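Setting Out a Worktop for Cups, Bowls and a Serving Tray

Wudgate Household Notes
Pin-yu Liu
22 May 2021

Scope

These notes cover the layout of a short length of worktop used for cups, mugs, a bowl or two, a plate and one serving tray. They apply to a counter with a wall or a curtain behind it and no overhead cupboard. Storage of pans, knives and cutlery is dealt with in the January notes and is not repeated.

Before you start

Measure the usable depth of the worktop from the front edge to whatever stands behind it. If a curtain hangs at the back, measure to the nearest fold of the curtain, as the folds project further than the rail suggests. Measure the tray along both sides, including the rim. Measure the cup rack at its widest point, which is normally the end frames and may be wider than the dowel.

You will need:
a tape measure
a damp cloth and a dry cloth
mild washing-up liquid
a strip of masking tape
a pencil

Clear the worktop completely. Wipe it down, then dry it. Speckled surfaces hide crumbs and water spots, so look along the surface at a low angle with a light on before putting anything back.

Step 1. Place the tray

The tray is the largest flat item and is placed first. Everything else is fitted to it. Mark the intended position of the two front corners with short pieces of tape and set the tray down between them.

A tray with a raised rim should lie fully on the worktop with no overhang. It may sit square or at a slight angle. An angled tray takes up more depth but leaves triangular gaps at its corners that will accept a single cup. Where the tray carries a printed design, turn it so that the print reads correctly from the working side.

Leave the tray empty at this stage. It is a carrying surface and should not become permanent storage. If cups are parked on it, they have to be moved each time it is used.

Step 2. Place the rack

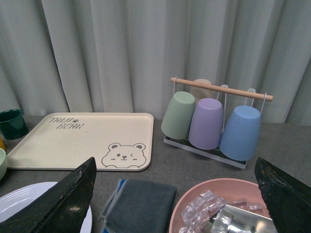

Vol. 4, No. 2

The rack goes beside the tray, on the same side as the sink where possible. The type considered in these notes has a wooden dowel carried on wire end frames, with hooks hanging from the dowel and a clear base to catch drips. The base must be level. Check it by pouring in a spoonful of water and noting whether it runs to one side. Empty and dry the base afterwards.

Keep a gap between the rack and the curtain. Fabric that touches the base will draw up any water standing in it. A gap of 4 cm is sufficient on a still day; allow more if there is an open window behind the curtain.

Hang the cups as follows.

1. Shake off loose water over the sink.
2. Hang the first cup at one end, then the second at the opposite end. This keeps the load even while the rack is being filled.
3. Fill the middle positions last.
4. Check that no cup touches its neighbour. Contact points stay wet longest and will mark.

Plastic cups are light and can be knocked off a hook by a sleeve. If the rack stands near the front edge, move it back before loading it. Do not hang heavy stoneware on a rack made for plastic cups. The Vosel pattern of rack has a thicker dowel and may be used for stoneware; the lighter Chou pattern may not.

Wipe the dowel dry once a day. Wood left wet at the ends will darken where it meets the wire.

Step 3. Place the mugs and bowls

Mugs with handles are stood upright on the far side of the tray from the rack. Turn all the handles the same way. Two mugs can then stand close together without the handles meeting, and either can be lifted without shifting the other.

Put the taller items towards the back and the bowls in front of them. A bowl placed behind a mug will be reached for over the top of it, and the mug is likely to be tipped.

Enamel mugs should be dried by hand, paying attention to the rim. If the enamel is chipped there, the metal below can rust. Retire any mug that is chipped on the drinking edge.

Step 4. Place the plate
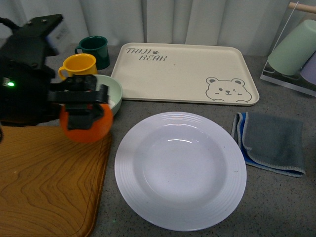 Fig. 2. Ribbed-rim plate in front of the serving tray, mugs to the rear.

The plate is used most often and takes the front position, centred on the person working. A plate with a deep centre and a wide rim needs more clearance than its well suggests. Measure it across the full rim and keep the rim behind the front edge of the worktop.

Concentric ribs near the edge of a plate collect grease. Wash them with a soft brush, working round the rim in one direction, and rinse from the centre outwards. Polish with the dry cloth and inspect under the ceiling light. Streaks show most clearly in the deep part.

Stack plates only if they are the same pattern. A flat plate resting in a deep one rocks and will scratch the glaze.

Step 5. Check the layout

Lift the tray straight up with both hands and put it back. If a cup, mug or bowl is touched during the lift, move that item outwards and repeat. When the tray clears everything, remove the tape.

Faults and remedies

Tray slides when loaded: clean the underside and the worktop, then dry both. If it still slides, fit a thin Promano mat cut smaller than the tray base.

Water under the rack: the base is overfull or not level. Empty it and repeat the spoonful test.

Cups smell stale: they were hung before being rinsed properly, or the base has not been washed. Wash both in warm water.

Curtain hem damp: increase the gap behind the rack.

Continued on page 22: shelf liners.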